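Nirker掲示板 > 学生プロジェクト・部活動 > アーム系

件名：缶を立てる課題、置き方はそろえて練習させるべきでしょうか（長文です）

投稿者：mikan_arm
投稿日：2024年12月27日

こんにちは。いつもは読むだけなのですが、年末で部室も静かになったので、思い切って相談させてください。

うちは大学の小さなロボットサークルで、チーム名をLovusといいます。2月のWendgate杯の学生部門に出る予定で、課題は「机の上に寝ている飲料缶をつかんで立てる」というものです。ルールを読んだときは、みんなで「なんだ、かわいい課題だね」なんて笑っていたのですが、やってみるとこれがなかなか奥深くて（笑）、秋からずっと缶のことばかり考えて暮らしています。スーパーに行っても、つい飲み物の棚の前で立ち止まってしまいます。

やり方は、人がアームを遠隔で動かした手本を記録して学習させる、よくある形です。手本は今のところ1075本たまりました。あとから見直して、握り損ねや途中でやめたものが98本あったので、それは学習から外しています。記録はNirkerの標準形式のままです。

で、困っているのが缶の置き方です。サークルの中で意見が2つに割れていまして、片方は「最初の位置と向きを決めて、きれいな手本をそろえよう」、もう片方は「本番はどう置かれるかわからないのだから、最初からばらばらに置こう」と言います。私はどちらの話を聞いても「なるほど」と思ってしまう性格なので、まったくまとめ役になれていません。
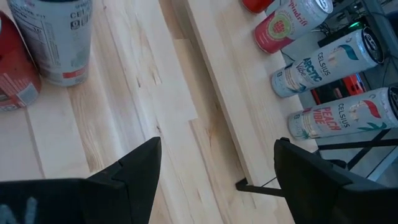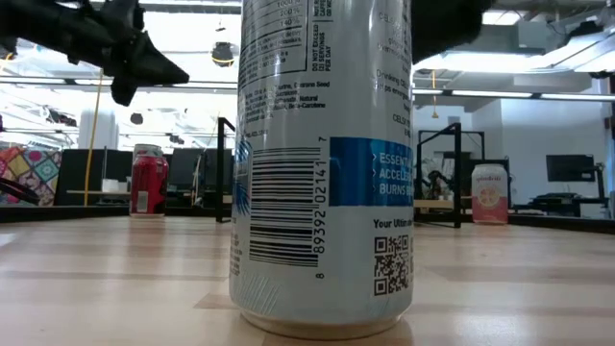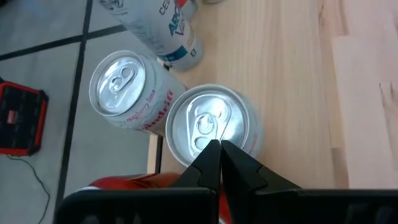

置き方については、今は後者の「ばらばら派」がやや優勢で、私も手本を取るときは銘柄も向きもあまりそろえずにやっています。ただ、手首カメラの映像で学習させると、缶の見え方がそのつどずいぶん違うのが気になるのです。3枚目のように爪の先が立った缶の縁のすぐ下まで来ると、上蓋が明るく光って真ん中がほとんど白くなりますし、逆に1枚目くらい離れていると、今度は寝ている缶の側面の大きな文字ばかりが目立ちます。固定カメラのほうも、2枚目では手前の缶が画面の上から下までいっぱいで、奥の2本はとても小さいです。こういうばらつきは慣れさせたほうがいいのか、それとも減らしたほうがいいのか、経験のある方のお考えを聞かせていただけるとうれしいです。だらだらと長くなってしまってすみません！

投稿者：hanten_gear

mikan_armさん、はじめまして。楽しそうな活動で、読んでいてこちらまで学生時代に戻った気分になりました。

私は「ばらばら派」に一票です。以前、卒研で似たことをやったとき、置き場所にテープで印をつけて、それはもう丁寧に手本を取ったんです。ところが発表の日に机が変わったら、アームがテープのあったあたりへまっすぐ向かって、何もないところを優雅に握りまして……先生が拍手してくださったのが今でも忘れられません。本数がそれだけあるなら、ばらつきは怖がらなくて大丈夫だと思いますよ。

投稿者：yuki_servo

横から失礼します。hanten_gearさんのお話には笑ってしまいましたが、私は少し違う意見です。

ばらばらに置くのは賛成なんです。でも、何もかも一度にばらばらにすると、うまくいかないときに原因がさっぱりわからなくなりませんか。銘柄、缶の向き、隣の缶との間隔、照明、と全部動いていると、どれに負けているのか見えないんですよね。3枚目、寝ている缶の底が立っている缶に触れそうなくらい近いでしょう。こういう密な配置と、1枚目の段の縁に沿って並んでいる配置では、爪の入れ方からして別の課題といってもいいくらいだと思います。私なら配置だけ先に変えて、銘柄はしばらく絞ります。

それから上蓋の反射ですが、露出は固定していますか？自動のままだと、近づいたときに明るさが動いて余計に混乱すると思います。

投稿者：hanten_gear

yuki_servoさん、原因の切り分けはおっしゃるとおりですね。ただ、学生さんの活動って時間が限られているので、2月までに段階を踏みきれるかな、というのがちょっと心配です。私はやっぱり、取れるうちにいろいろ取っておいて、あとで条件ごとに分けて調べる派かなあ。記録のときに配置のメモさえつけておけば、両方できますし。

投稿者：mikan_arm

お二人とも、こんなに親身に書いてくださってありがとうございます！部室のみんなにも読んでもらいました。

露出、自動のままでした……。お恥ずかしいです。Brinkmannのアームについてきたカメラ設定をそのまま使っていて、疑いもしませんでした。さっそく固定にしてみます。

配置のメモは、これまで「密」「離れている」くらいの走り書きしかなくて、しかも書く人によって「密」の基準が違うらしいことも今日わかりました（私の「密」はだいぶ甘いそうです）。冬休みのあいだに基準を決めて、古い手本にもさかのぼってつけ直すつもりです。銘柄を絞るかどうかは、まだ部内で意見が分かれていて、今夜も鍋を食べながら続きをやることになっています。

投稿者：tokoroten

遅れてきた者ですが、ひとつだけ。Wendgate杯の学生部門、うちも前に出ました。会場の机はうちの練習机より暗い色で、缶はよく見えたんですが、机の縁の見え方が違って、端の缶だけやけに苦手になりました。缶の並べ方も大事ですけれど、机に布を敷いた手本も少し混ぜておくと安心かもしれません。会場でお会いできたら声をかけてくださいね。

投稿者：yuki_servo

布、いいですね。それは私も賛成です。しわの写り方が気になるので、端はしっかり留めてからにしてください。

投稿者：mikan_arm

tokorotenさん、ありがとうございます！部室に紺色のカーテンの余りがあるので、洗って使ってみます。結果はこのスレッドにまた書きにきます。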